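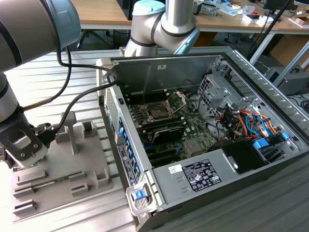
Old office tower, swapping the CPU - is it worth it?

larnia_sarahi
Got an old office desktop for nothing when work cleared out. Want to put a better cpu in and maybe more memory, then it goes to my nephew for school stuff. Side's off, it's lying flat, socket open with the lever up. Never fitted a processor before. What do I need to know before I put it in?

Budget is 60 quid all in, already spent a chunk of it.

bbastos
Check the board supports the chip first. Same socket does not mean it'll boot. Look up the bios version, update with the OLD cpu in.

Then: match the little triangle on the chip to the one on the socket, lower it straight down, no sliding, no pushing. Lever down after. Lever takes a bit of force, that's normal. First time I did one I thought I'd cracked it.

Uriel R
what he said. also unplug at the wall + hold the power button a few secs. touch bare metal on the case before you pick anything up

jonavach90
Wouldn't bother tbh. SSD makes far more difference than the chip in these office boxes. Spend the money there, leave the cpu alone

bbastos
Disagree, depends what was in it. If it was the bottom dual core then yes he'll notice.

jonavach90
on homework and youtube? he won't

larnia_sarahi
SSD's already sorted, came out of my old laptop. Chip was a dual core yeah. Bios done last night, took ages, kept thinking it had hung.

Where do you lot put the bits while you're working? Last time I had screws in a mug and memory on the arm of the sofa, lost a screw down the side, still there

Yesenia M
Not the sofa!! Anything flat with proper places for things. A holder where the cpu sits in its own square recess and the memory has its own slot is lovely, nothing slides about or gets leant on. Egg box does for screws. Keep it right next to the case so you're not carrying a chip across the room

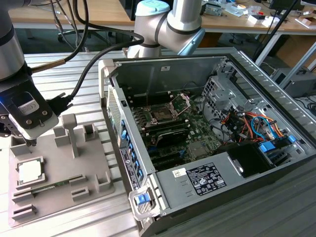 Order I'd do it in

1. Photo of all the cables before you move any. Those coloured ones by the drive cage flop everywhere, tuck them back out of the way.
2. Chip in, bracket over, lever down.
3. Paste. Pea sized, no spreading.
4. Cooler, screws a bit at a time, corner to opposite corner. Plug the fan in!!
5. Memory last, push till both ends click.
6. Boot with the side still off, check the fan spins.

Uriel R
I'd do memory before the cooler, some of them overhang the slots and you cant get your fingers in

Yesenia M
Fair, depends on the cooler. Never had trouble on a standard one.

jonavach90
and clean the old paste off the cooler first. isopropyl, 90 percent or better, coffee filter not kitchen roll

bbastos
Kitchen roll's fine, been using it for years.

jonavach90
leaves bits

larnia_sarahi
Got isopropyl, got filters. Doing it Friday after tea, will post if it boots. If it beeps at me I'll be back sooner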